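Home Games About Cabinets Support Contact
Search this site Go

About Sendham Arcade Archive

Sendham Arcade Archive maintains browser-playable versions of early maze and fixed-screen arcade games, together with the technical notes needed to keep them running. The catalogue currently holds 1,295 entries. Each entry records the original board revision, screen orientation, control layout and known timing faults.

The site runs on Eleo, our own emulation layer, written to reproduce cycle timing at the level of the individual video line. Colour palettes are measured from working monitors where we have access to one, and taken from resistor values on the schematic where we don't. Sound is handled separately by Hurel, a mixer with a fixed buffer of three frames.

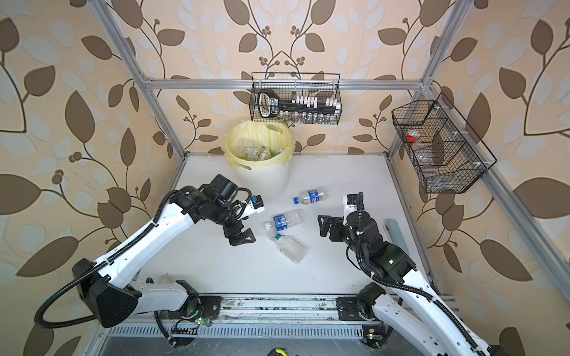
White tabletop with leaf-print walls behind.

Games are admitted to the catalogue after two complete playthroughs of the attract mode and first stage, logged against a reference recording. Entries that fail are held under the working label Shin until the fault is traced. Most faults are in interrupt handling or in the sprite priority circuit – the latter is poorly documented for a number of boards, and our notes on it are revised often.

Keyboard, gamepad and USB joystick input are supported. Four-way games are restricted to four-way input by default, as diagonal readings alter cornering behaviour in maze titles. The restriction can be switched off under Controls. High scores are stored locally in the browser and are not sent to our server.
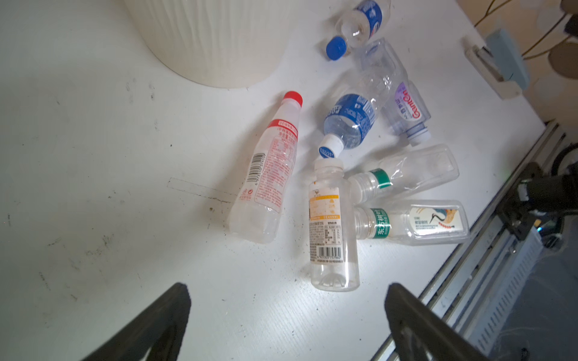 One player wrote in to say that the four-way default had fixed the missed turns she'd been getting on an analogue stick, and asked that the setting be remembered separately for each game. Per-game control profiles were added in the October release.

Corrections to catalogue entries should include the board revision and a description of the fault. Requests for ROM files are not answered.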